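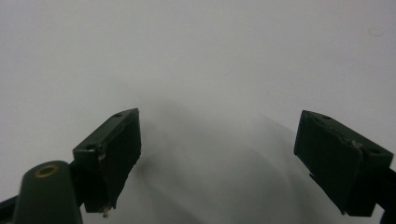

You should stop looking at the clock and learn first to breathe out, a reader commented under my post from May, and then added that most adults who say they cannot swim can swim very well, they only cannot breathe. I have read this comment many times. At first I was a little offended, because in that post I had explained in much detail my problem with the legs, and I had expected advice about the legs. Now I think the reader was right, and I want to write down how the last weeks went.

For those who did not read the earlier post: I grew up far from water. We had a river, but it was brown and fast and the children were forbidden to go in. In school we had gymnastics and running, and one year a kind of handball. So I came to the age of forty-three without being able to swim more than a few strokes with the head high up like a dog. When I moved to Gumen it became embarrassing, because here everybody goes to the lake from the first warm weekend, and the invitations always include the words "bring your swimsuit."

The pool I go to is called Deák. It is an old building with a new roof, and it stands at the last stop of bus 878. The ride is long and in the evening the bus is full of people with wet hair going in the other direction, which I found discouraging in the winter and find rather nice now. The course for adult beginners takes place on Tuesdays. Between the courses I go alone, usually early on Saturday, when the slow lane is really slow.

I have always the same locker, 241. It is not reserved for me, but it is in the corner behind the hair dryers and the door does not close well, so other people avoid it. You must lift the door a bit and then turn the key. I like having it. When I come and it is free, the day begins in a good way.

About breathing. In the first course our teacher explained that we must breathe out under the water, through the nose and mouth, all the time, and that we should turn the head only to take air in. I understood the sentence perfectly. I could have repeated it in an exam. But when my face was in the water I held my breath like somebody who is waiting for bad news, and then I turned my head and tried to do both things in one short moment, out and in. Of course there was no time for this. After half a length I was so tired that I believed my condition was terrible, and I went home and complained on this blog about my legs.

After the comment I did something which felt very silly. I went to the shallow end, held the edge with both hands, put my face in and breathed out until there was nothing left. Then up, in, and down again. I did only this, for the whole Saturday. An older lady asked me if everything was all right. The next Saturday I did it again, but walking, and then with a small push from the wall. It is boring, I must warn you. It is also a little bit pleasant, because the bubbles make a deep noise and you hear nothing else, no children and no loudspeaker.

I also bought new goggles. The old ones were a present and they let the water in on the left side, and I had become used to swimming with one eye closed. The new ones are from Jurel, the simplest model, and they are not beautiful, but they stay dry inside. The strap was too long, so I cut off the end with kitchen scissors. If you have a narrow face like me, please try them in the shop before you pay. Press them on without the strap, and if they stay there for a moment, they will probably fit you.

Then came the Tuesday when I swam 100 meters. I know that for many of you this is nothing. For me it was four lengths without standing up and without holding the rope, and in the third one I forgot to be afraid. I was thinking about what to cook. When I noticed that I was thinking about dinner, I swallowed some water and had to cough, but I continued. The teacher was busy with another pupil and did not see it, so I told her, and she made me do it again. The second time was much uglier, but I arrived.

After this I became too ambitious, I admit it. I decided that I would swim 600 meters before the summer holiday, and I made a plan on paper with a number for each week. The plan did not survive the second week. I had a cold, then the pool was closed for a school competition, and then I had a day when everything was gone, as if somebody had erased it. I held my breath again, my neck was stiff, and I sank at the hips. I sat for a while on the bench under the showers and felt sorry for myself. I think anybody who learns something late knows this day. When you learn as a child, you do not remember the bad days. As an adult you remember them, and you also write them in a notebook, which does not help.

In this I see a similarity with learning a language. When I started to live in English, I also held my breath. I prepared the whole sentence in my head, with the correct tense and the correct preposition, and when it was ready, the conversation was already somewhere else. What helped was to begin speaking before the end of the sentence was known to me - to let the air go out, so to say. I make more mistakes like this. People forgive them, and most of them they do not even hear. In the water it is the same for me: if I start to breathe out at once, the rest of the movement somehow finds its place.

The best part of Saturday is anyway what comes after. Across the street from the pool is Arari, a small cafe with steamed windows where half of the guests have red lines around their eyes from the goggles. I order a coffee and a cheese roll, and usually I order the second roll before I have finished the first one. Swimming makes me hungry in a way that no other sport did. There are always some regular swimmers at the big table, and for months I sat by the door with my magazine. Two weeks ago one of them moved a chair for me. We talked about ears. They all have opinions about ears, about drops and plugs and jumping on one leg, and I have now tried most of it. The jumping works best for me.

On the last Sunday I was at the lake for the first time this year. There is no line on the bottom to look at, and the water is colder and smells of plants. I stayed where I could stand, and swam along the shore between two wooden piers, there and back. I cannot tell you how far it is. A duck was faster. My friends clapped from the blanket, and I was a bit ashamed and very happy.

The comments are open as always, and I would be glad to hear from other late swimmers, in particular how you learned to breathe on your weaker side. On the left I still take in half air and half lake. The course has a break until the autumn, and the pool will open one hour later during the summer, so I must find another bus.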